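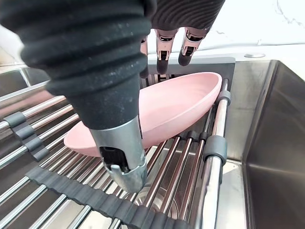 Last updated: January

6 min read

# Jediment

Hi! Jediment is my pile of dishwashing notes, turned into a table that other people can use. Each row is one load of dishes washed by hand in my kitchen in Pivham, with what was in the load, how long it took me, and how much hot water went down the drain. I started it after an argument at home over whether the dishwasher was worth fixing (we still haven't fixed it).

There are 600 rows so far, all in one file, `loads.csv`. The columns:

- `load_id`: just a running number
- `items`: plates, bowls, cups and so on, separated by semicolons
- `soak_min`: minutes of soaking, blank if I skipped it
- `wash_min`: hands in the water to last thing on the rack
- `liters`: read off the little meter under the sink
- `grease`: my own score, 0 to 5, and yes, it's a gut feeling
- `notes`: whatever I felt like typing with damp fingers

## Stuff to know before you use it

The first 30 loads have no water numbers. I hadn't put the meter in yet, so please don't fill those with zeros! I did that once and the averages came out lovely and completely wrong.

Grease scores drift. I got pickier somewhere in the middle, so a 3 early on is probably a 2 later. If you only care about time and water you can drop that column and be fine.

Roasting pans are logged as `pan_big` even when they're baking sheets. I know. I'll split them in the next version.

## Getting it to run

You don't need anything fancy, any spreadsheet will open it. The charts come from a small script called Dolus, which lives in the `tools` folder and reads the csv from wherever you put it. Loading takes roughly 11 seconds on my old laptop. Aquino is the cleanup script, run that first or Dolus will choke on the semicolons.

## License

Use it however you like, a mention is nice. If you keep your own log with the same columns, send it over and I'll add a second file.

11 comments · 30 shares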